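Replacing the old laptop

30/01/2026

My old laptop gave out in the first week of the new year. It had been going for a while. The battery held a charge for maybe forty minutes, two of the keys needed a hard push, and the hinge on the left side had started to lift the plastic when I opened the lid. I could live with all that. Then one morning the screen came up with pink lines down one side, and by lunch it was mostly pink lines.

I plugged it into the TV and got my files off, so nothing was lost. But I work from home three days a week and I couldn't keep doing that from the living room floor.

I gave myself a limit of $1000. I don't play games on a computer. I write, I keep spreadsheets, I have far too many browser tabs open, and now and then I edit photos for my sister's shop page. What I wanted was a decent keyboard, a screen that didn't tire my eyes, enough memory that I wouldn't have to think about it, and a battery that would get me through a workday at the library. I also wanted a regular USB port on each side, which cut the list down more than I expected.

I started with reviews and gave up on them after two evenings. Most of them test video exports and games, and they all seem to like whatever came out last. What helped more was going into a store and typing on things. I typed the same paragraph on every machine they had out. The person working there asked if I needed help and I said no, and she left me to it.

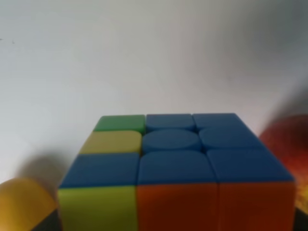

After that I had two left on the list, the Vesevance 14 and the Grurneck Slate. The Grurneck was lighter and looked better. It had a very bright screen and a metal lid, and the speakers were the best I heard that day. The Vesevance was thicker and plain gray plastic, with a matte screen that was a bit dull next to the other one. On paper they had the same memory and close to the same processor.

What decided it was the keyboard and the repair situation. The Grurneck keys hardly move. I made mistakes in every line. I asked about the memory and it is soldered to the board, same as the storage, so what you buy is what you have until you throw it out. On the Vesevance you take out the screws on the bottom, the cover comes off, and the memory and the drive are right there. The battery is held in by screws too. My last laptop died with a bad battery that would have cost more to replace than the thing was worth, so this mattered to me.

Tuva Berge, who I used to share an office with, bought the Grurneck last April and she likes hers a lot. She travels for work and the weight makes a difference to her. We compared them over coffee and she thought mine looked like something from a school computer lab. Fair enough. She did say she has to carry an adapter for everything and has lost two of them.

I ordered the Vesevance from Boström, which is a small shop that sells online and has a counter downtown. They were a little cheaper than the big store and they let you return an opened machine within 18 days. It came in under my limit with the larger drive, and I spent what was left on a sleeve and a second charger so I can leave one at my desk. 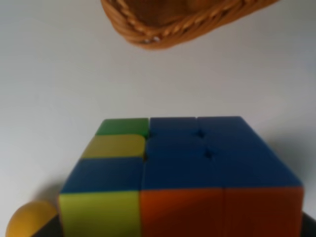 The puzzle cube, up close.

Setup took most of an evening. The laptop itself was quick to start, but then came the updates, and then the updates after the updates. It restarted four times. There was a trial antivirus program, a trial office program, a shopping thing and a "support assistant" that wanted me to make an account. I took all of them off except the one that handles the firmware. If you have this model, leave that one alone, as it is also what lets you cap the battery charge at 80 percent. I have it capped on the days I'm plugged in and turn the cap off the night before a library day.

Moving the files over was the slow part. I had everything on an external drive from the day of the pink lines, but it was in no kind of order. I had four folders named "Documents" inside each other. I decided I would sort it out before copying and then got tired of that after an hour and copied the whole lot into a folder called "old laptop." I'll get to it.

The backup is better than it was. I used to drag things onto the external drive when I remembered, which came to a few times a year. Now I use a program called Tiltach, which runs every night and keeps older versions of files. It took a while to understand the settings. By default it skips anything on the desktop, for reasons I couldn't find in the help pages, so check that if you keep things there like I do. I restored a couple of files as a test and they opened fine.

I've been using the laptop every workday for a little over two weeks now, so some notes on how it has been.

The keyboard is as good as I thought it was in the store. The keys have some travel to them and they're not loud. The one complaint I have is that the power button is in the top right corner, directly above backspace. I've put the machine to sleep in the middle of a sentence more than once. You can turn the button off in the power settings so it only works when held down, and I did. 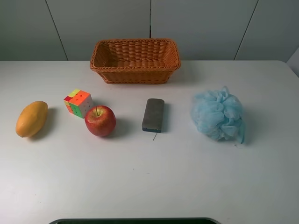

Battery life is good. I get through a full day at the library with the brightness at half and the wifi on, and I come home with something left. Video calls take it down much faster. A long call on Wednesday used up a third of it.

The screen is still a little dull. At home it doesn't bother me and in the library, where I sit by the windows, the matte finish is a real help. Photos look flat on it, though. When I edit pictures for my sister I check them on my phone before sending them, and usually I have to bring the color down a bit because I pushed it too far to make up for the screen.

The fan comes on during updates and calls and otherwise I don't hear it. The bottom gets warm on the left side, which I notice if it's on my lap.

The trackpad is fine. I use a mouse at the desk anyway. The webcam is bad. Everyone looks like they're in a basement, and I've gone back to using the old clip-on one I had in a drawer.

Sleep was a problem for the first few days. I would close the lid at night and find it warm and half empty in the morning. There was a setting that let it wake up to check for mail, and once I turned that off it stopped. I don't know why anyone would want that on by default.

I haven't decided what to do with the old one. It still works if you hook it up to a screen, and I've thought about putting it behind the TV and using it for movies. Boström takes old machines for recycling if you wipe the drive first. The drive in it was nearly new, so I may pull that out and put it in a case, and let them have the rest.

If anyone has the Vesevance 14 and has added memory to it, I'd like to know which kind you bought. The manual lists one speed and the sticker inside the cover lists another, and the support page just sends you back to the manual.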